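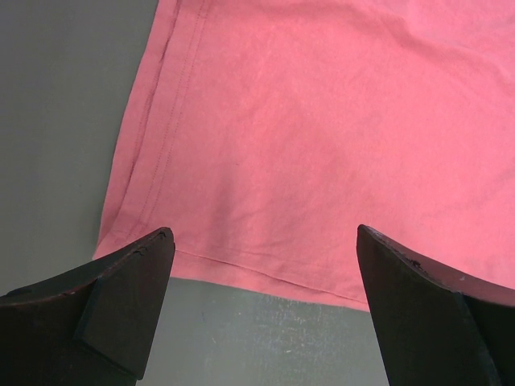 Does washing a cotton T-shirt less often make it last longer? In our trial it did, though most of the difference came from how the shirts were dried.

3.2 Washing habits and the diaries

I should say first how I came to this part of the study. I'd been working on colour loss for most of a year, and I kept hearing the same thing at the school gate and in the queue at the launderette: shirts don't last like they used to. People blamed the cloth, the powder, the machine and (quite often) their teenagers. So I stopped measuring dye for a bit and asked households to write down what they did with their washing.

We recruited in two towns, Wirmont and Clukdale, which share a water company but not much else. Wirmont is mostly terraces with yards, and nearly everyone there has a line. Clukdale is flats, and people dry indoors or use a tumble dryer. Each household kept a diary for 12 weeks, starting in May, and noted every wash, the temperature, the spin speed if they knew it, and where things were hung afterwards. We ended up with almost 2000 entries, some of them lovely and detailed, some of them just "dark wash, usual".

"Usual" gave us a lot of trouble! We went back to those households and asked what it meant, and the answers ran from a cold quick wash to 60 degrees with an extra rinse. Where we couldn't get an answer we left the entry out of the temperature analysis but kept it in the wash counts.

3.3 Shape and hems

Figure 1. Jersey T-shirt in pink cotton, laid flat on a grey surface, with the bottom hem showing.

Cotton jersey is knitted in loops, so it can stretch and slump in ways a woven shirt can't, and the hem is where I find it easiest to see. We asked people to lay each shirt flat, smooth it lightly with their hands and measure across the hem with the tape from the Sila kit we'd posted out. A difference of 2 cm or more from the first reading went down as a change of shape.

Shirts from the tumble-drying homes came up shorter and a touch wider. The line-dried ones kept their width better, although a fair few had peg marks – I'd tell anyone to peg at the underarm seam and forget the shoulders. Spin speed mattered less than I'd expected, and powder against liquid hardly mattered at all.

I'd be careful with the Clukdale results for the last 10 days, when the weather turned hot and several homes put their racks out on the balcony. We've marked those readings in the tables and run the comparison with and without them. The Giraldo fading scale, which we used for colour, is dealt with in the next section.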